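**Pinces à main : Masico fait ses comptes avant janvier**

Deux devis sur la table, un mardi, 14 h. Demard vend le poste complet, livré en 12 semaines. Du Plessis loue, pinces comprises, mais les câbles sont en sus. Chez Masico on hésite encore. Le budget est voté, pas la maintenance : mauvaise surprise l'an dernier avec Zarum, des mors à changer et aucune ligne prévue pour ça.

Côté objets, dépense minime. Brosse à dents, dentifrice, gobelet, de quoi faire 100 prises par série. 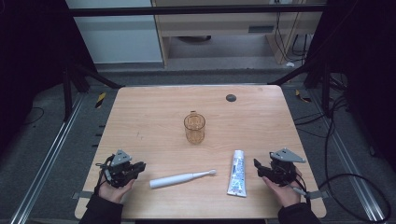
Reste la place au sol. Deux postes, pas plus, et les rails doivent êtres commandés à part. Réponse attendue avant la fin du mois.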